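How a Computer Stays Cool
Botwood Children's Library, Technology Pages for Young Readers
Updated 2/23/24

Every computer makes heat. When electricity moves through the tiny parts inside, some of its energy turns into warmth. The busiest part is called the processor. It follows the instructions that make a game or a video run, and the harder it works, the warmer it becomes.

A computer that grows too hot protects itself by slowing down. A game may begin to skip, and in some cases the machine will switch off.

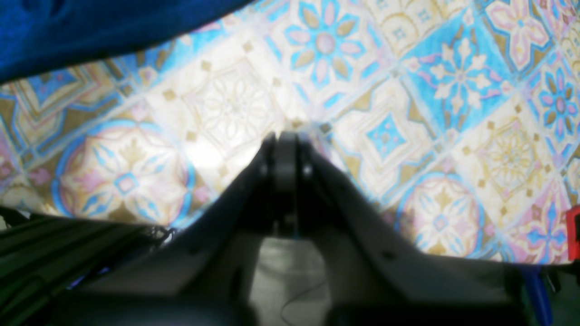
Gullow, a reader, wrote to ask whether a computer can be damaged by one hot afternoon in August. Usually it cannot, although it should never be left in a parked car or in direct sun.

Most laptops are cooled in two steps. First, a metal pipe carries heat away from the processor. Next, a fan pushes the warm air out through narrow openings called vents. The whirring sound you hear during a game is the fan turning faster.

Some computers have no fan at all. Tablets are usually built this way. Their heat spreads through the case and passes slowly into the air of the room.

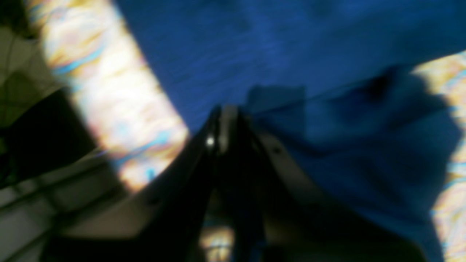 Dust is a common cause of trouble. It collects on the fan blades and in the vents, and less air can pass through. An adult should clean the vents every few months with the computer turned off and unplugged.

Young readers can help in these ways:

Place the laptop on a hard, flat surface such as a desk.
Keep blankets and pillows away from the vents.
Leave some 4 inches of space behind the machine.
Tell an adult if the case feels too hot to touch.

Words to know
Processor: the part that carries out instructions.
Vent: an opening that lets air in or out.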